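Skoltow tooling FAQ. Covers the recorder, the aligner and the replay viewer, not firmware. Last pass Jan 11, 2021, Levente Kiss. If something is wrong fix it and tell me after.

Soft goods are the current set, small zippered cases mostly. Close views are from the gripper stream, the table ones from the head stream.

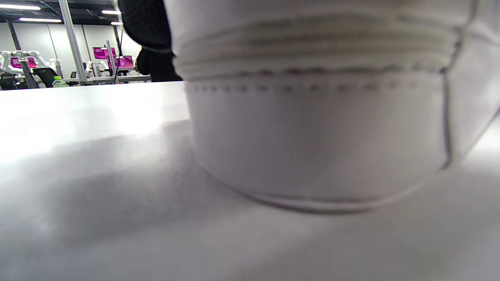
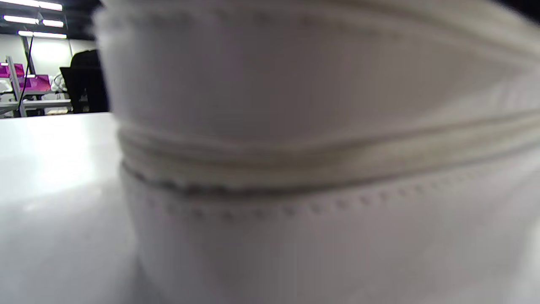
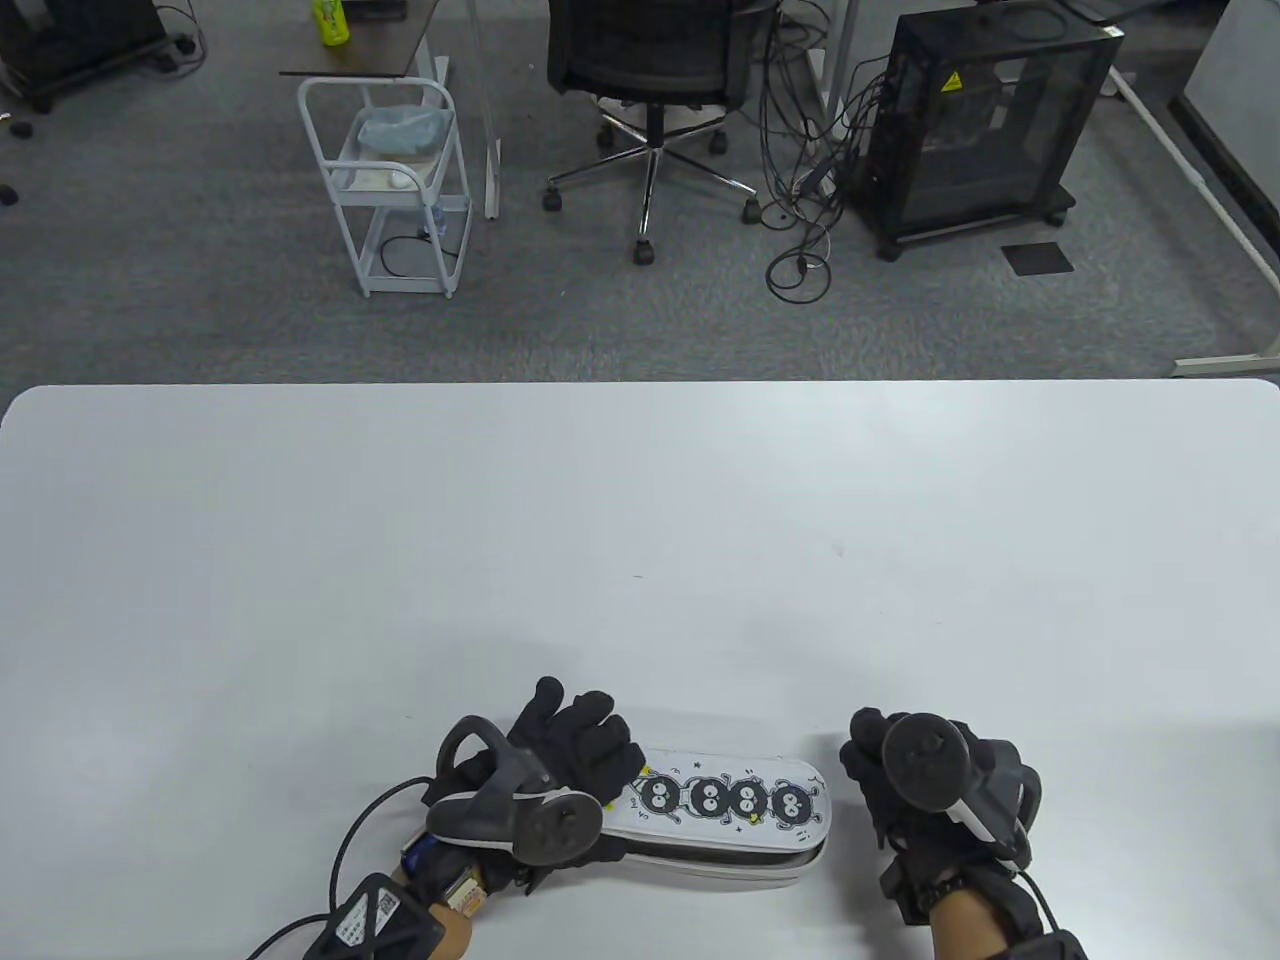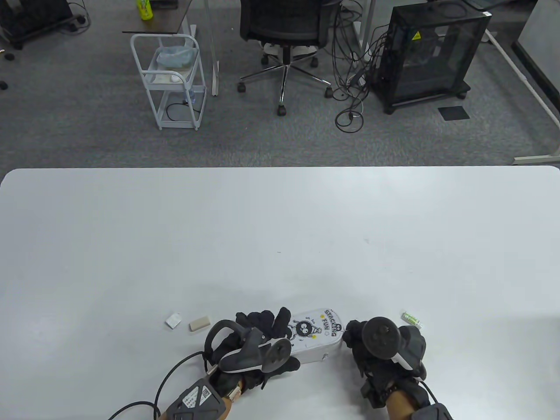
*Gripper stream (first two), head stream (last two).*

## Recorder

**Which streams do I need running?**
Head, gripper, pose. All three. The recorder will start with two and not complain, known bug, Mahfuz has a patch waiting on review.

**What rate?**
30 for both video streams, 300 for pose. Don't change the pose rate in the config file, the launcher overwrites it anyway. Use the flag.

**It says "clock skew" and quits.**
Restart the time service on the head machine first, then the recorder. Other way round doesn't work. If skew comes back within the same session, write down the session number and send it to Veikko.

**Can I pause in the middle of an episode?**
No. Stop, discard, start again. Pause writes a gap that the aligner fills with the last known pose and then the policy learns to stand still. Took us most of August to find that one.

## Aligner

**What does it do exactly?**
Puts every stream on the head clock, drops frames with no matching pose, writes one file per episode. That's it. No smoothing. Smoothing lives in the Grivell package and is off by default.

**Aligner drops half my episode.**
Probably wrist tracking. Look at the confidence plot, if one hand is flat at zero then the controller lost tracking or was never paired. Nothing to recover there, delete it.

**White object on a white table, segmenter finds nothing. Do I need to relabel?**
Not yet. Try the edge model first (`--seg edge`). It goes on seams, zippers and stitching and mostly ignores color, so it holds up much better on pale fabric. On patterned lids the default model is fine. Glare patches on the tabletop still get picked up as objects sometimes, raise the minimum depth and they go away.

**Gripper view is too close, object fills everything. Is that frame usable?**
Yes keep it. The planner uses the head stream for where things are and the gripper stream only for the last bit of the approach. Blurry is ok too. Fully black is not ok.

**Why is the background not masked?**
It is, at training time. Raw files keep chairs, carts, monitors, whatever is behind the table. Please dont crop by hand, cropped files break the calibration lookup.

## Replay and planning

**Hands in the replay are offset from the video.**
Wrong mount file. The controller sits on the back of the glove so there is a fixed transform from controller to palm, and left and right are different. Pick `mount_left` and `mount_right`, not `mount_default`, which is from the old Polák setup and should of been removed.

**Planner refuses a grasp with "no closure."**
Contact patch too small for the stiffness class. Cases and pouches should be class `soft`. Anyone tagging them `rigid` will get this error every time.

**How many retries before it gives up?**
9. Then it goes home and waits for a key. Gwenllian wants this in the config, it's on the list.

**Can I replay on the Voson simulator?**
Poses yes, fabric no. Soft objects load as solid blocks, so good for checking reach and collisions and nothing else.

## Misc

**Error 526?**
Disk full. Yes the message says "network". Clear the scratch folder.

**Who do I ask?**
Recorder: Mahfuz Abeysekara. Clocks and sync: Veikko Pesonen. Segmentation: Nimal Rathnayake. Planner: Gwenllian Pugh. Put the session number and the full log in the first mesage please, not a screenshot of the log.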